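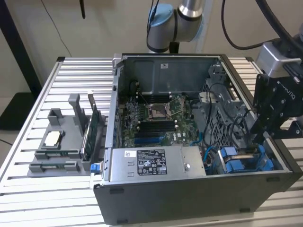

Besico Learning Cell – progress report to the Camacho Fund

Period covered: February to April

Summary

The grant pays for a set of recorded examples of desktop computer assembly, to be used in training a policy at our Gistham site. The target is 1000 accepted episodes. At the end of April we had 572.

Work done

The fixed camera was set up in February and has not been moved. Each episode starts with the tower on its side, the side panel off and the loose parts in the printed fixture on the table. An operator drives the arm by remote control through one task and then marks the recording as good or bad. A second person checks it the same week.

We are working on three tasks: placing the processor in its socket, fitting memory modules, and seating an expansion card. The card task is furthest ahead. Processor placement is the slowest, and 64 recordings of it were thrown out in March after a change to the gripper settings made the closing force uneven. Those are not in the total above.

The parts fixture is now on its third version. The first held the card too tightly and the arm lifted the whole block with it. The current one has a deeper square recess for the processor and wider memory channels.

Problems

Cables inside the case are the main source of variation. They shift between episodes, and we had been tidying them by hand. Since the middle of March we have left them as they fall, apart from any that block the socket. Rejections went up for a fortnight and then settled.

We lost 41 hours to a faulty controller. Zokstead replaced it under warranty, at no cost to the grant.

Spending

Staff time is on budget. Spare motherboards have cost more than planned – bent socket pins account for most of it – and we ask to move the unspent travel money to parts.

Next period

Finish the card task in May, then put both operators on the processor. Memory fitting will carry on at the present rate. A first training run on the card episodes is planned for June, and we will send the results with the next report.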